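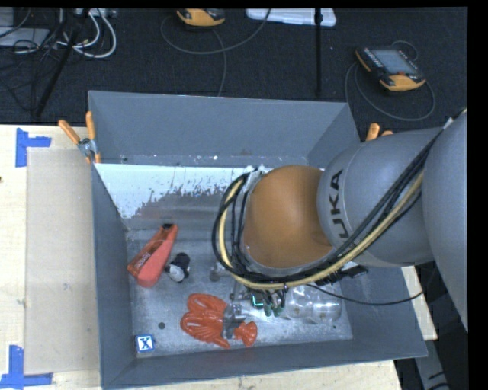 The planner gave up at 2 in the morning, and Mihret Zeleke was still there when it did.

The log said NO FEASIBLE GRASP and then, under it, the same line again. She scrolled up. It had sampled 900 candidates on the orange cord and thrown out every one. Most had failed on collision with the bin wall. The rest had failed on score.

"It's a bundle of cord," she said to the monitor. "You pick it up anywhere."

She got up and looked into the bin. The cord lay where it had been since supper, with something shiny across one end of it. The depth map had a hole there. Where the silver thing was, the point cloud had nothing at all, and the segmenter had joined the cord and the hole and the floor behind it into one object the size of a dinner plate. The gripper didn't open that wide, so the planner was right to refuse. It was doing good work on bad information.

She went back and wrote this in the notes file, which Otton would read when he got in. Otton liked notes. He had written the grasp scorer at Timatley and brought it with him to Bedemcombe, and he did not like people changing it at night.

She didn't touch the scorer. She opened the segmenter and found the function that filled holes. It had a comment over it, in Birhane's style, all lower case: fill small gaps, ask me before changing. Birhane had left in August. There was a phone number on a card in the drawer, and it was too late to call it.

The function filled any gap smaller than 47 pixels across with the average depth of its edges. On a cardboard box that was fine. On anything clear or shiny it made up a surface and handed it down the line as if a sensor had seen it.

She changed it so that a filled point carried a flag. Then she made the clustering step stop at flagged points. It took 6 lines. She ran the unit tests, and one broke, and she read it and saw that it tested for the old behavior by name. She left it broken and put that in the notes too.

Then she replayed the last capture offline, with the arm disabled.

The big object came apart. The cord was now its own cluster, two thick lobes and a flared end, and the silver thing was a patch of flagged points with no grasps on it. The planner put its best candidate on the left lobe, straight down, fingers across the loops. The score was low but it passed. The path cleared the wall.

She checked the clear container next. It was nearly all flags. The planner skipped it and said so, in a line she had not known it could print: TARGET UNOBSERVED. Somebody had written that message and no input had ever reached it.

She sat for a minute. Then she saved the replay, committed to a branch, and typed at the bottom of the file:

"Scorer is fine. Did not run it on the arm. Wait for me."

She turned off the monitor and went to find her coat.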